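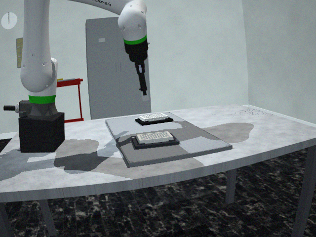 Speaker notes: who signs off the plate handler?
Filed under: Talks / Lab automation / Standards
Reading time: 2 min

Slide 1. Don't read the title out. Start with the Stuvetholm checklist and ask for a show of hands: who has filled it in, and who has read it afterwards? Wait. The second lot is usually smaller.

Slide 2. The checklist has 30 items. My complaint is with the ones that say "verified in simulation". Verified against what? Skemach ran 2000 simulated picks of a well plate and wrote "pass" beside every one. I asked which plate model they used, and what the tolerance on the holder was. Still waiting.

Go slowly on this bit. A rendered plate has the size you typed in. Plates from a real box vary, and so does whoever put them on the deck. 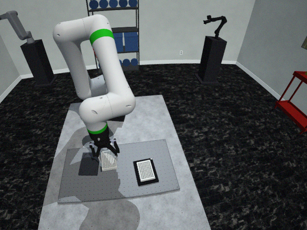

Slide 3. What I would accept

- Holder positions written down, with the date they were last measured.
- A stated gap between finger and plate rim, and a stop if it is smaller.
- A run with the plate put in badly on purpose. Gramdale does 8 of these before each release and publishes the failures. Credit where due.
- The simulation file kept with the report. A screenshot isn't evidence.

Slide 4. Gripper view. Two plates in dark holders, a grey block near the panel corner. Ask the room which rule covers the block. The Zhong draft has a line on "foreign objects" and never defines one.

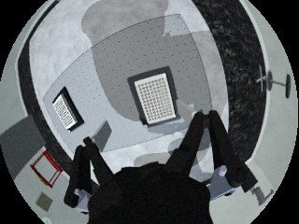
Page last changed: November 13, 2021

Slide 5. Expect pushback here. Someone will say rules slow people down. Roughly 2 hours per cell, going by our April trial, and most of that was hunting for old measurements.

Close by asking for names against item 30. It's been blank in every copy I've seen. Then questions.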